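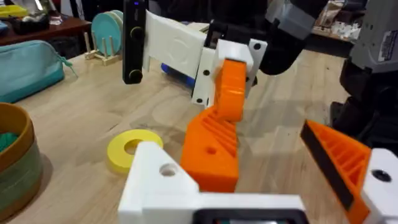

Two grippers, one table. The yellow ring is down by the left finger.

8th November. Quick one before I have to go, will fix the spelling later (I won't).

So the arms hit each other. Not hard, but hard enough. I was running the ring pickup, same thing I'd been running all morning, and the left arm stopped dead halfway through a move. Right arm did not stop. It kept going to where it had been told to go, and the left arm was parked in the middle of that. Crunch. I got to the stop button after maybe two seconds, and that felt like plenty of time to watch it happen.

Damage: one cracked finger and a bracket screw that pulled out and took some of the print with it. Both swapped for spares before lunch. The motors seem OK. I say seem, one of them has a buzz I don't remember from before.

First guess was software. I had pulled a new build of Flukevo in the night before and was all ready to blame it. Rolled it back, ran the arms slow and far apart, and got the same freeze on the left one after 7 runs. So sorry, Flukevo.

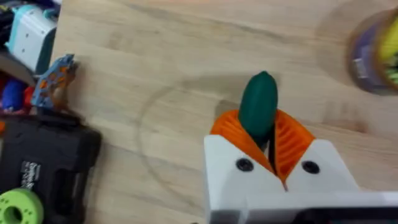 Dark green piece in the fingers.

Second guess was grip load. The motor pulls more current when the fingers are squeezed on something, so maybe it was tripping its own limit. Went through the logs. Load was nowhere near the limit on any of the freezes. And one of them came with the gripper wide open and nothing in it, so there goes that.

Then I started wiggling cables, which I should of done first. Left arm, the connector at the elbow. Push it one way, fine. Push it the other way and the arm drops off the bus. It only showed up when the arm reached low and across, that's the pose that tugs on the cable, and that's the exact pose the ring pickup uses.

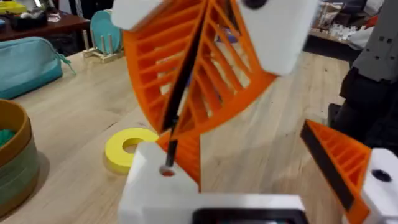 The loose plug isn't what bugs me though. Plugs come loose. What bugs me is that one arm can vanish and the other one carries on like all is well. There was a check for this. I turned it off in September when it kept giving me false stops, wrote myself a note to turn it back on, and lost the note.

Check is back on now. If either arm goes quiet for 400 milliseconds, both stop. Probably too long still. I want it shorter but the false stops come back, so that's for next week.
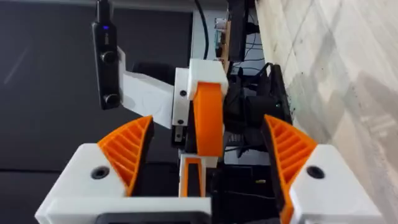 Claltwood Robot Club, arms bench

Other stuff, for anyone in the club using the bench before I'm back:

New cable is ordered from Pacheco. Until it comes the old plug is taped and tied down. Please don't untie it.

No low reaches across the middle with both arms live. One at a time is fine.

Keep a hand on the stop button. On it, not near it.

If you hear teh buzz, tell me which joint.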